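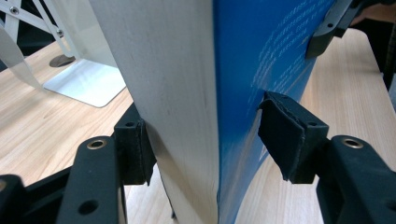
Day one of clearing the kitchen cupboards before the fitters come, and I have made the mistake of reading the packets. All of them. It's slow going. The tall box is the worst offender: one side is plain cream with faint streaks in it, very calm, very tasteful, and then you turn the corner and it goes royal blue with a block of tiny white writing set in rows. I held it under the good lamp. I held it under the bad lamp. I have no idea what it wants me to know.

Rule for the week: if I can't read what's on the packet, I don't get to own another one.

The whole lot has to be out by 7 April 2025, says the letter from Arkcombe, who are doing the units. The letter is very cheerful. It says "simply empty your cupboards". I would like a word with whoever wrote "simply".

Found so far: three open bags of cornflour. I don't know what I make with cornflour. Whatever it is, I apparently stop halfway through and go and buy more.

Also a Fisorell jam pan, still in its wrapping, from the September I was going to become a jam person. I remember it well. I bought the pan, the labels and the little cloth hats for the jars. I did not buy any fruit.

I have decided the jam pan stays. Please don't write in.

Weighed the contents of the spice shelf out of spite. 2,985 grams. That includes the jars, and it also includes a bag of turmeric that I think came with the house.

Box update. I've moved it from the left-hand pile to the right-hand pile. The left-hand pile is Keep and the right-hand pile is Also Keep.

Someone asked what the system is. The system is that each thing goes into a crate, I write on the crate, and then I need the thing. The kettle has been packed twice.

I bought the crates from Leung on the parade, who do the folding sort. They fold beautifully. They will fold with your best plates in them if you pick them up by the wrong bit, and the wrong bit is the bit with the handle.

Lunch was crackers and a tin of peaches, eaten standing up, with a fork I had to unpack. Then I couldn't remember which crate the fork came out of so it's living in my coat.

Under the sink: 300 carrier bags, inside one carrier bag. Yes I counted. I was avoiding the drawer with the batteries in it.

The drawer with the batteries in it is now a crate with the batteries in it. That's called progress – it's got a lid.

A neighbour looked in and asked if we were moving. I said no, just the cupboards. She looked at the hall for a good while and said "right".

The Hemeo storage tubs I got to keep everything tidy are taking up two shelves, empty. Their lids are in a different room and, from what I can tell, belong to different tubs.

Tall box has moved again. It's holding the back door open now and doing it rather well, blue side out, so the garden can have a go at the small print.

Tomorrow, the cupboard over the fridge. I haven't seen the back of it since we moved in and I'd like it noted that I was in good spirits when I went up the steps.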